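Fakeo Glass Table Wiping - README

Welcome! Fakeo is all about one lovely, stubborn chore: getting a clear glass tabletop clean. Glass shows every smear, and we think that makes it a great surface to study.
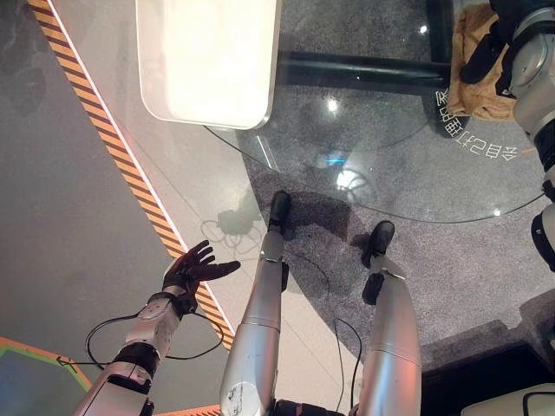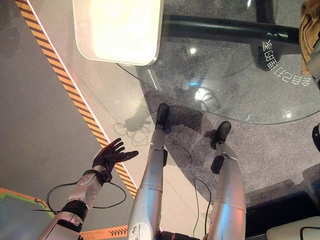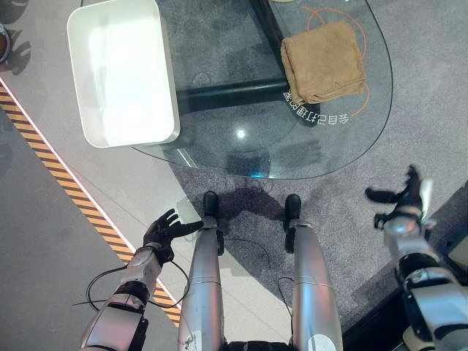
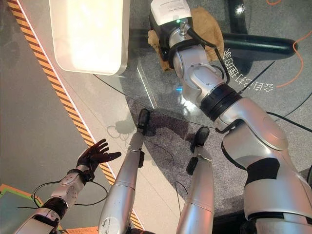

Contents
clips/ - 23 short clips, one folder per wipe
notes/ - cloth, lighting and streak notes

Streaks are scored from 0 to 3. Please read the lighting notes first - reflections fool everyone! Version 2 adds the Baltov cloth list.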